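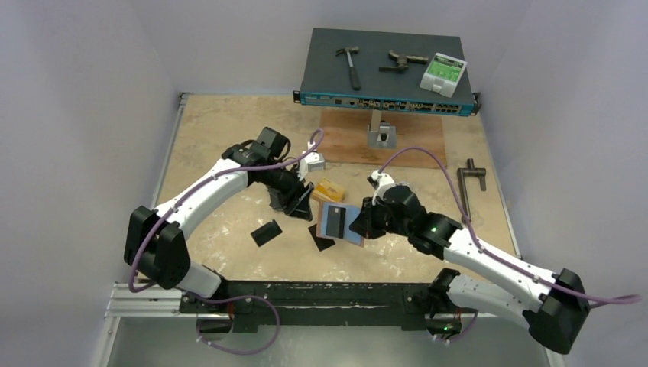

Why do we yawn? I love this question, and scientists are still arguing over it! A yawn is a great big breath in, with your mouth wide open, then a shorter breath out. Most last a few seconds. People used to say we yawn to get more air, but tests didn't back that up.

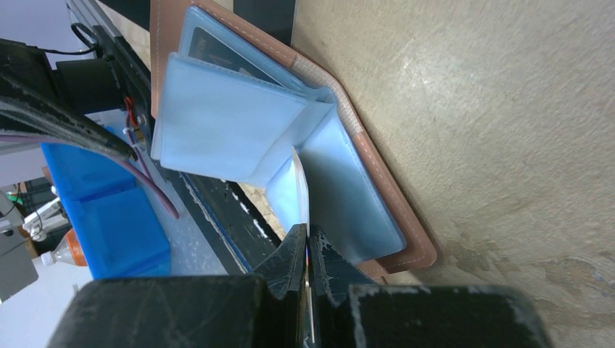 Another idea is that yawning helps cool your brain — a bit like opening a window. And yes, yawns are catching. I've done 4 just writing this page! Dogs yawn too, and so do fish.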